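3.2 Water use at the kitchen sink

The second part of the survey concerns the washing of dishes. We sent the form to 200 households in Rundutport and to 200 households in Brerkden, and it was filled in during October. Both towns receive their water from the Rirnance reservoir, but only in Brerkden is every home metered. The form asked if plates are rinsed before they go into the dishwasher, and if the tap stays open during this work.
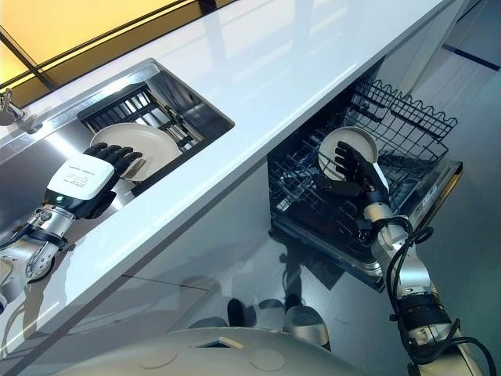 Figure 4. Sink and open dishwasher in a kitchen with a long white countertop.

Rinsing under an open tap was the most common habit in both towns. Many households wrote that they do it from custom — their parents did so — and that they never tried to load a plate without rinsing. In total we coded 2993 single answers for this part. Of these, 2316 were complete enough for the comparison in Section 4.

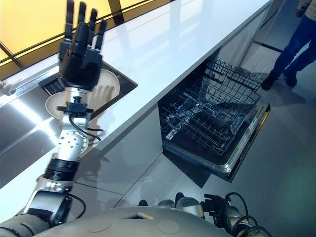
Figure 5. Round plate in a recessed stainless-steel sink.

The depth of the sink was also asked, as the earlier Castellanos survey suggested that people with a deep basin more often fill it and wash in standing water. Our answers do not support this clearly. In Rundutport the link is weak, and in Brerkden we did not find it.
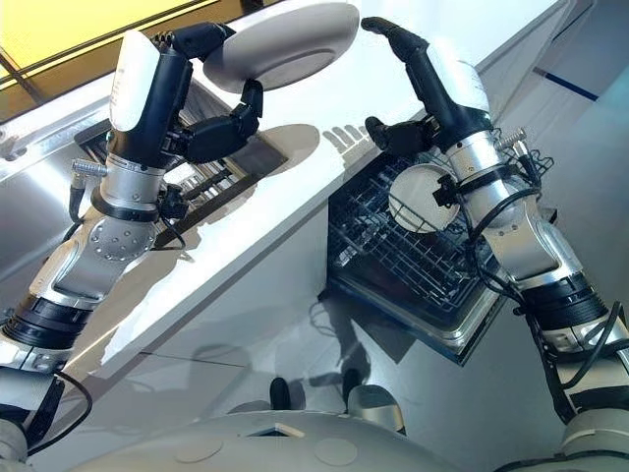 A stronger link was found with the way of paying. Households which receive a bill by meter reported shorter rinsing than those which pay a fixed sum, also when the size of the family was the same. We must note, however, that these are reported times and not measured ones. The meter data for single taps were not available to us.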